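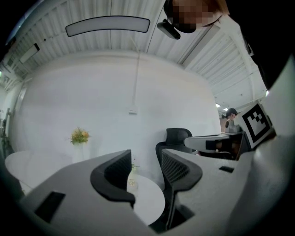 Photo: Bunting Community Workshop

FOR IMMEDIATE RELEASE
August 3, 2018

Bunting Community Workshop is moving to Jevgate, and we're keeping the Saturday-style open hours all week

I've been running the Bunting Community Workshop long enough to know that press releases are supposed to sound like they came from a building. This one comes from me, at my kitchen counter, with a signed lease next to the toaster. We're moving! Starting in December, Bunting will be at the old Zurkard shoe warehouse in Jevgate, two blocks up from the bus station.

If you've been to our current place on Oltik Street, you know the problem. We have 136 members and one bathroom. The sewing people share a wall with the table saw people, and they have been very gracious about it (mostly). The new space has 3 floors, real windows, and a freight elevator that I have now ridden up and down more times than I needed to.

So what's changing? The woodshop gets the ground floor, along with the bike repair stands. Sewing, bookbinding and the print table go upstairs, where the light is good and you can hear yourself think. The top floor will be classrooms, plus a kitchen corner with a long counter for potlucks. Pottery stays on Oltik Street until spring – the kilns need new wiring at the other end, and I'd like that done slowly and done right.

Dues are staying the same for everybody who is a member on moving day. New members will pay $200 a year, and that covers open hours, basic tools and your first safety class. Lumber, fabric and clay are extra, same as now. If the fee is hard for you, come talk to me and we'll work out a trade in bench hours.

The tool library is coming along too. We're up to 2,000 items, from hand planes to cake pans, and every single one has to be tagged before it goes on the truck. If you have something of ours at home, please bring it back by the end of November. I'm looking for the good pipe clamps in particular. You know who you are.

We'll hold an open house the first week we're in, with cider, a raffle for a rebuilt bicycle, and short tours of all the floors. Kids are welcome everywhere except the woodshop while the machines are running. Street parking in Jevgate is free after six, and the elevator goes to every floor.

Want to help pack, paint or carry? There's a sign-up sheet by the front door on Oltik Street, or call the shop during open hours and ask for the moving list. Reporters who would like a look at the warehouse before the paint goes on can use the same number – wear shoes you don't love.

About Bunting Community Workshop
Bunting is a member-run shared shop offering tools, bench space and evening classes for adults and teens.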